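Discharge petition (Trernis Assembly) 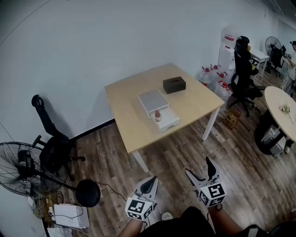 A square table with a lidded white container and a tissue box on it.

A discharge petition is how members of the Trernis Assembly pull a bill out of a committee that won't vote on it. I've been keeping up these pages on the Assembly for a while, and this is the procedure I get the most mail about, so I've tried to write it up in plain words.

How it works

The Assembly has 71 members, and a petition needs 50 signatures. That's a lot! A regular bill passes with a simple majority, so you can have the votes to pass something and still not have the names to get it to the floor (this drives me up the wall, but those are the rules). A bill has to sit in committee for 13 weeks before anyone can file. The delegate from Skusport can speak and introduce bills but has no floor vote, and a delegate's signature doesn't count toward the total either.

Once the last name goes on, the clerk reads the bill number aloud at the next sitting and debate is capped at four hours. Members can take their names off right up until that reading, and some do.

History

The rule came in after the Ackermann ferry bill got stuck in the transport committee for an entire session. Only four petitions have succeeded since then. My favorite is the Flundico harbor lease one, which picked up its final signatures on a Sunday, with the clerk's office open specially for it.

Signatures used to be secret until the petition was complete. Now the list is posted every evening, and I check it far more often than I should, especially in February when the session gets busy.

See also: Committee referral; Non-voting delegates; Floor calendar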